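Werkgate refill trial, progress report for December
Prepared for Bustimetti by Boglárka Erdős

The refill trial at the Lusden site is into its second stretch and I am less convinced by it than I was when we applied. You asked for plain reporting, so the numbers come first. We logged 444 single-use drink bottles in the recycling bins this period. The drop from last period is 27, and I would not hang a policy on that.

The Bárány jugs were put in the break room as planned. People like them, or say they do on the feedback cards. The bins tell a different story - bottled tea is still what gets bought and left on the tables.
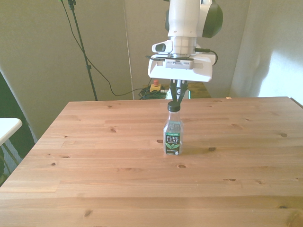
Pure Leaf bottle on the wooden tabletop, cap on.

Caps remain a nuisance. Our hauler wants them left on, the poster by the sink says to take them off, and both rules have been followed with equal enthusiasm. I have asked twice for a new poster.

Spending is within budget, with 18 jugs bought and 2 already cracked. I don't recommend buying more until we know whether the first batch changes anything. The next count will use the same bins and the same method, and I'd ask that the decision on Lusden's second room wait for it.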